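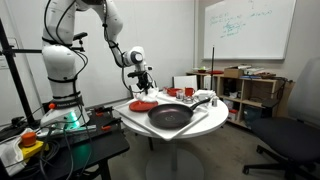 Good practice around a robot arm starts with the furniture, and I've been saying so to anyone who will sit still long enough since we began writing the Stirka house rules in January. Before we talk about speed limits or who signs what, I want people to look at how the place is laid out. The stop button belongs where a hand can find it without hunting, like the big orange-red one on its yellow housing down by the base, and the arm itself should be clamped to something that won't wander. Hanna Szewczyk wrote the first version of these rules on one sheet of paper, and although we're now on a much longer one (sorry, Hanna!), her opening line has survived every edit: know where the stop is before you know anything else.

The rest of this page is a little gallery to go with the rules, which we share with our friends at Zosine and Imai and with anyone else who'd like to borrow them.

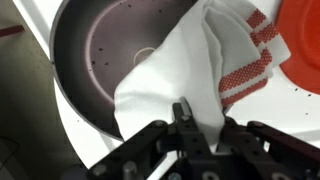
Our second rule is about cloth, and it's the one I get the most letters about. Soft things are friendly to work with - they don't chip and they don't roll off onto your foot - but they do catch, and a corner that snags on a rim can drag a dish along with it. So we ask for slow moves whenever fabric is near dishes, a low grip force to begin with, and a person watching the whole run. Keep your own hands out of the reach area until the arm has come to a full stop, even if all you want to do is straighten a fold. I know how tempting that is, believe me.

Paavo Lappalainen added the bit about fingertips. We check them every 1,000 grasps and write the result in the Prolier log, and after 600 we have a quick look anyway, mostly so that new people get used to what a healthy pair looks like.

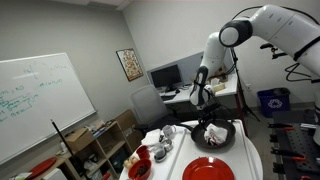
*Reading time: 2 minutes*

Rule three is the one for cookware. With a long-handled pan, like the black one under the arm, decide which way the handle points and plan the path around it, elbow included. It's easy to fuss over the gripper and forget that there's a good deal more robot farther up. Plates and mugs want the same courtesy, and so do the cables, which should hang with enough slack for the longest reach you intend to make.

If you'd like the full rules, write to us and we'll gladly send a copy. We printed 300 of them and there is still a nice tall stack by the door.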